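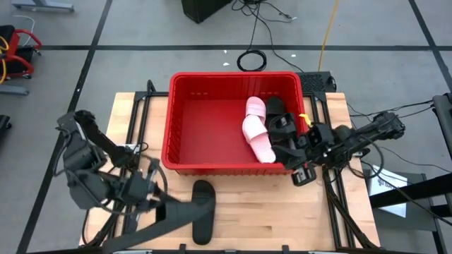 Pink slides and a black slipper at the red bin.

Noritska Quest Text

README for the quest and dialogue dump of Noritska, the island-hopping farming game by Jostetel. If you've ever wanted to search every line the ferry keeper can say to you, you're in the right place!

What's in it

The set has 1,105 dialogue entries from 42 characters, all in English. Every entry is a single text box as the player sees it, so a long speech takes up several rows. There are 30 quests with full branches, including the lighthouse chain, which has far more endings than I ever found on my own (I played it four times and still missed the one with the goat).

Shop signs and item names are left out for now. Letters from the mailbox are in, and they're my favorite part of the whole thing. Read Fraser's letters in order if you can.

Files

dialogue.csv – one row per text box
quests.csv – one row per quest step
letters.csv – mailbox letters, with the season they arrive
notes.txt – odd cases, typos kept from the game, open questions

Columns in dialogue.csv

id: a number that stays the same between releases
speaker: the character's name as it shows in the box
place: the island or building where the line plays
quest: quest id, or blank for small talk
needs: what has to be true first, such as a friendship level or an item in your bag
text: the line itself

The player's name is written as PLAYER wherever the game fills it in. Line breaks inside a box are turned into spaces. Typos are left alone, so please don't send fixes for "recieve" in the baker's lines, it really is spelled that way in the game.

How it was made

Mélanie McKinnon pulled the first batch with Ralten, her little script for reading the game's text tables, and then we played through the quests side by side with the output to fill in the needs column. That column is the slow part. A few conditions are still guesses, and those have a question mark at the end.

Version notes

The September update added the winter market and changed a bunch of Fraser's lines. The old versions are kept with "old" in front of the id, so if you count rows you'll get a few extra. Festival lines only play after 6 p.m. in game time, and I've marked that in needs too.

Known gaps

Fishing contest lines for second place. If you have a save where you lost by one fish, please get in touch!
The hidden conversation on the north pier, which seems to need more than 3,000 shells in the bank.
Two letters that share the same id in the game's own table.

Using it

Wikis, quest trackers, fan translations, silly charts – go for it. The words belong to Jostetel, so don't sell them. The column notes and the needs data are ours and free to reuse with a link back here.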